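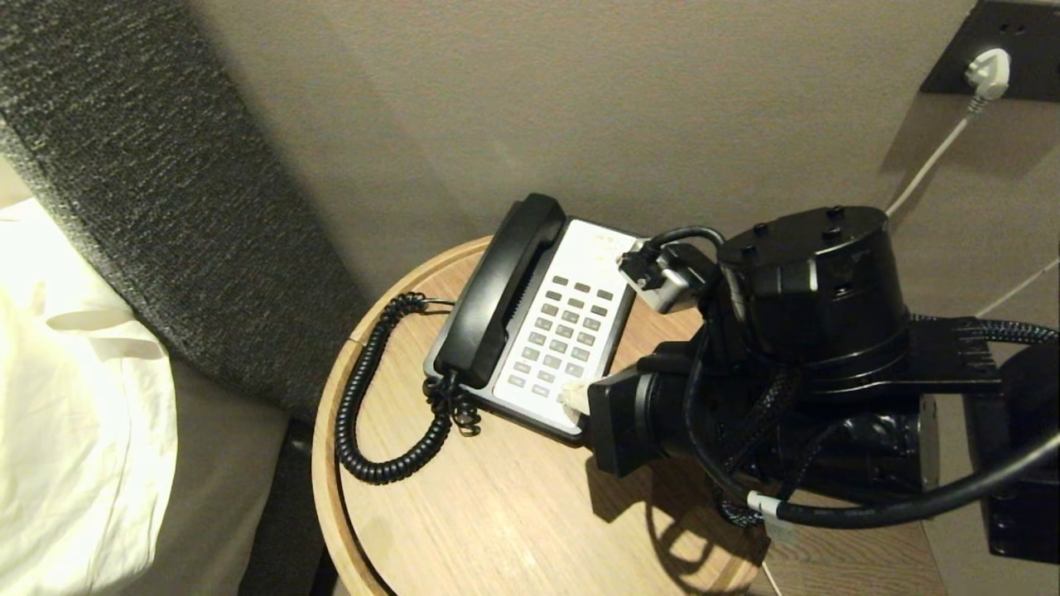
*Vol. 3, p. 879*

**Bedside telephone** (also *room telephone*, *night-table telephone*): a corded desk telephone kept within reach of a bed, most often in a hotel or guesthouse. The usual arrangement is a base with a cradle for the handset, a keypad, and a coiled cord joining the two parts. It shares its table with whatever else the guest puts there, and on a small round top it can take up a good share of the space.

Writers on hotel furnishing like to give the bedside telephone a long and tidy history. Much of it is poorly supported. The often repeated claim that the Feris guesthouse in Flustesstead had a telephone beside every bed in 1898 rests on one advertisement, which promises "the telephone at all hours" and says nothing of bedrooms. A single instrument in the hall would have met that description. Quyên Lại, who went through the surviving Feris bills, found no charge for room wiring in that year or the next.

## Form

The handset normally lies along one side of the base and the keys occupy the other. This layout is said to let a person in bed lift the handset without looking. The claim depends on which side of the bed the table stands, a point the trade catalogs pass over. On the telephone shown at the head of this article, the black handset lies at the left of a white panel with gray buttons, and the coiled cord leaves the lower corner of the base.

Hotel models often have extra keys for the front desk or for messages. Labels for these may be printed on the panel or on a paper strip. The Wekcombe handbook of room fittings calls such labels "self-explanatory," though it then spends two pages explaining them.

## The table

A round table with a raised rim is a common choice for the purpose. The rim is credited with keeping pens and glasses from rolling off. It will also stop a telephone base from sliding over the edge, at least until someone pulls hard on the cord. Some rims have a slot cut in them. Catalogs describe such slots as cable openings, but whether a given one was made for that use can't be settled by its shape alone.

With the handset lifted, the parts it normally covers can be seen: a small recess at the upper end of the base, a larger one at the lower end, and a ribbed grille between them.
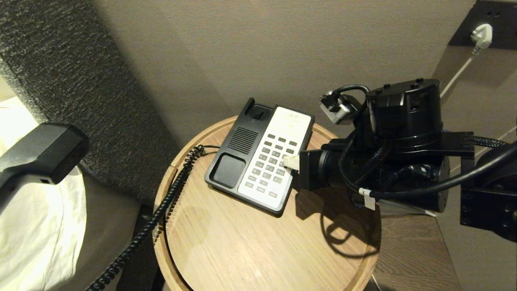 ## Use and decline

Reliable figures on use are scarce. A survey by the furnishing firm Hứa, covering 900 guest rooms, is cited in nearly every account of the subject. It asked managers how often they believed guests used the telephone, and no call records were checked. The result should be read as opinion.

The same caution applies to reports that the bedside telephone has disappeared. Many rooms still have one, and hotels that removed theirs have given differing reasons, including cost and lack of table space.

*Entry revised September 15, 2020.*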